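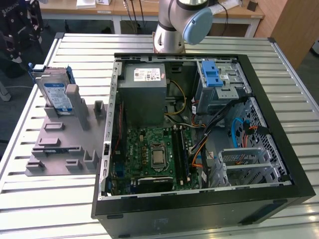 Dultley will stop accepting computers in its curbside bulky-item pickup in May, and residents will instead take them to a staffed counter at the Grallwood transfer station. The town's public works office published the new rules this week along with a short guide to preparing equipment for drop-off. Under the rules, a desktop tower counts as one item whether it is sealed or has its side panel off, provided the power supply, motherboard and processor are still in the case. A tower missing any of those parts will be taken as mixed scrap and recorded by weight.

The distinction matters for accounting. Dultley is paid a small rebate on complete units by its contractor, Etier, and pays a handling fee on mixed scrap. Last year the town sent out 661 complete desktop units and a larger quantity of partial ones, many of which had been opened at the curb before the truck arrived. Kwesi Dankwa, who manages solid waste for the town, said the processor and memory were the parts most often missing.

"We were collecting a lot of empty steel," Dankwa said. "The truck costs the same to run either way."

The curbside service for electronics began as a trial on the north side of town and was later extended to all addresses. Residents could book a pickup by phone and leave up to five items at the curb by 7 a.m. Bookings were steady, but the share of items arriving in a condition the contractor would accept as complete fell each year. Rain was the second problem. Equipment left out overnight often reached the sorting floor with water in it, and wet units have to be set aside to dry before they can be tested or dismantled.

Under the new arrangement the Grallwood counter will be open in the mornings, from 8 a.m. to noon, on the same days as the rest of the transfer station. An attendant will log each item, attach a numbered tag and give the resident a printed receipt. There is no charge for households for the first five items in a calendar year. Additional items cost $5 each. Businesses may use the counter by appointment and will be billed by the pallet, with a pallet defined as up to 40 desktop units or the equivalent volume of smaller equipment.

Residents who cannot get to Grallwood can request a doorstep collection, in which a crew member takes the equipment directly from the resident at an agreed time. The public works office has set aside 200 of these collections for the first year. They will go first to residents who already receive assisted trash collection, and then to others in the order in which requests are received.

The printed guide deals mostly with data. The town does not erase drives and does not issue certificates of destruction. Residents are advised to copy off anything they want to keep, sign out of any accounts tied to the machine, and then either erase the drive or remove it. A computer without its drive is still treated as complete. The same applies to machines with no optical drive, no expansion cards or no side panel. Removed drives can be handed in separately at the counter, where they go into a locked steel bin that is emptied by the contractor.

The guide also covers power supplies. Residents who open a case to take out a drive should unplug the machine first and leave the power supply in place with its own cover on. Capacitors inside a power supply can hold a charge after the cord is pulled, and the unit has no parts that a resident would need to reach. Drive cables can be unplugged and left in the case. They should not be cut, as cut cables lower the grade at which the contractor takes the unit.

Laptops, tablets and phones are handled under a separate line in the contract on account of their batteries. They must be brought to the counter by hand and may not be placed in boxes with other equipment. A swollen or damaged battery should be reported to the attendant before the item is taken out of the car. Loose lithium cells will be accepted only if the terminals are taped.

Flat-panel monitors count as one item each. Older tube monitors and televisions will be accepted, but they carry a $40 fee to cover the cost of disposing of leaded glass. Printers are accepted without a fee if the ink or toner cartridges have been removed. Keyboards, mice, speakers and loose cables do not count toward the limit and can be placed in the open cage next to the counter.

Paula Radu, operations lead at Etier, said complete desktops are sorted into two streams after they leave Grallwood. Units that power on and meet a minimum specification are offered for resale through Owen, the company's refurbishing program. The rest are dismantled by hand. Steel, aluminum, copper wiring and circuit boards are separated and sold to different processors, and plastic is baled by type where the type can be identified. Radu said nearly 40 percent of the complete units received from Dultley last year went to the resale stream – a higher share than the company had projected when it bid on the contract.

The change was approved by the town board after a short discussion. Board member Iolo Mostyn voted against it, saying the transfer station is a long drive from the south side and that some residents would put computers in the regular trash. He asked for a report on illegal dumping after six months. The board agreed to the report and directed the public works office to include figures on doorstep collections that were requested but could not be scheduled.

Eirlys Sayce, who chairs the board, said the town would look at adding a second drop-off point if the report showed a need. No site has been identified. A proposal to use the parking lot behind the public library was withdrawn earlier in the year after questions about overnight security and storm drainage.

Tomos Hopkin, the transfer station supervisor, said the counter would be staffed by two attendants at opening and that lines were expected to be longest in the first few weeks. The entrance for electronics will be the left-hand gate, which was previously used for yard waste. Yard waste traffic will use the main gate and go over the scale as before. Vehicles with trailers should use the main gate regardless of what they are carrying.

Curbside bookings already made for dates before the change will be honored. Bookings made for later dates will be canceled, and the public works office will call those residents to offer a doorstep collection or explain the drop-off procedure. Bulky-item pickup for furniture, mattresses and large appliances is not affected.

Copies of the guide are available at town hall, the public library and the transfer station office. Residents with questions about whether an item will be accepted can call the public works office between 8 a.m. and 4 p.m.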